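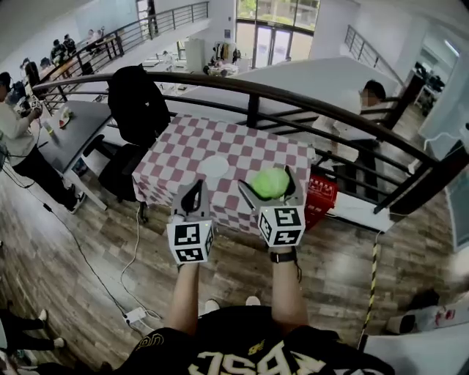

Posted by Narayanan Pisharody, Thu 7 March
Forum: Office & Flex Leasing > Tenants

CAM reconciliation bill, Suite 174, is this normal??

Quick one, between meetings. We lease Suite 174 at Dorkiro Park, small multi-tenant building, brick, parking lot out front. Landlord is Okel Properties, manager is Cilanell. Got the year end CAM reconciliation yesterday and the number is way over the estimates we paid monthly. Management fee up, janitorial up, plus a line that just says "gross-up adj." No backup attached. Says pay in 30 days.

Building is half empty btw. The whole back wing has been dark since August.

Do I pay first and argue later? Or hold it? Lease is a modified gross, or thats what the broker called it.

pinto_lot_b
Pay it. Late fee plus default notice is not worth the fight. Send a letter with the check saying paid under protest. Then ask for the backup.

sublease_sally
Disagree with above. Depends on the lease. Some of them say paying without objecting in writing = you accepted the statement. Read the audit clause before you send anybody anything. Usually buried behind the operating expense definition.

pinto_lot_b
I literally said under protest. In writing.

sublease_sally
Ok yes, fair. Missed that. Still, read the clause.

hvac_and_taxes
The gross-up is the interesting part. When a building has vacancy the landlord can bump the variable costs to what they would be if it was full. Janitorial, some utilities. Mine goes to 100 percent, a lot of them stop short of that. Fixed stuff like insurance and property tax should NOT be grossed up. So ask which lines got it.

Narayanan Pisharody
Lease says "as if fully occupied." So I'm paying for cleaning in a wing no one is in?

hvac_and_taxes
No. Supposed to be the reverse. Your share is sq ft over the whole building. If only half the building gets cleaned the bill is small, and you'd be paying a slice of the small bill while using a full slice of the service. Gross-up evens it out. Done right the landlord doesn't make a dime.

oldbrickbroker
"Done right" doing a lot of work there. I've seen plenty where the gross-up got applied to the snow plowing. Snow doesn't care who's leasing.

Also check the denominator. Did they use total rentable area or just leased area? If it's leased area AND grossed up, that's double dipping and I would call Cilanell today.
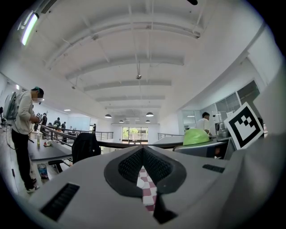 Open-plan workspace.

Narayanan Pisharody
Found it. Audit right is there, I have to object in writing inside the same 30 days. And they used leased area. Says so in tiny type at the bottom of the statement. Lease says rentable area of the Building, capital B.

oldbrickbroker
There you go. Email plus certified mail, whatever the notice section says. Ask for the general ledger and the last 3 years of statements so you can see if they did it before.

pinto_lot_b
3 years is going to annoy them. Some leases only let you look back at the current one. You have a renewal coming? Relationship matters. I'd ask for this year only, get the fix, be done.

oldbrickbroker
Strongly disagree, if it's wrong this year it was probaly wrong last year. Asking is free.

sublease_sally
Does the mgmt fee have a cap? If it's a percent of expenses and the expenses were inflated, the fee is inflated too.

Narayanan Pisharody
No cap that I can see. Fee is percent of gross rents. Should be easy to check at least.

Going with the letter + paying the part I don't dispute. Asking for all the years. Will post what Cilanell says, have to run.

hvac_and_taxes
Check your lease even allows a partial payment. Mine doesn't, it's pay in full and then dispute.

Narayanan Pisharody
Ugh. Ok looking now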